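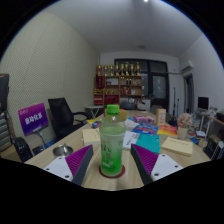

I've been going to the reading room in Dralelby since I was small enough to need lifting onto the chairs, so you can imagine my face when I heard it was getting proper evening hours at last! From December it'll stay open until nine, two nights a week, and the rule I moaned about all through my exams is going too: drinks will be allowed at the tables. They must have a lid, mind you, so a bottle of green tea with its cap screwed on is fine, provided it sits on a coaster like the round red one here, and an open mug of soup is still very much out.

The money comes from the Gilbridge fund, which has put in 3318 pounds for lamps, heating and someone to lock up. Khairul Kusuma runs the place and told me he'd been asking for years. "People finish work, get the bus in from Vunow and find the door shut," he said. "I've watched them through the window and felt awful." He had 139 replies to his survey in the spring, and nearly all of them wanted later opening (mine was one, and I went over the page).

Damian Jabłońska, who teaches the beginners' Polish class upstairs, is hoping to move it to half past six. I've put my name down, having failed at it once already. Borrowing cards stay free, and you can pick one up at the front desk any morning.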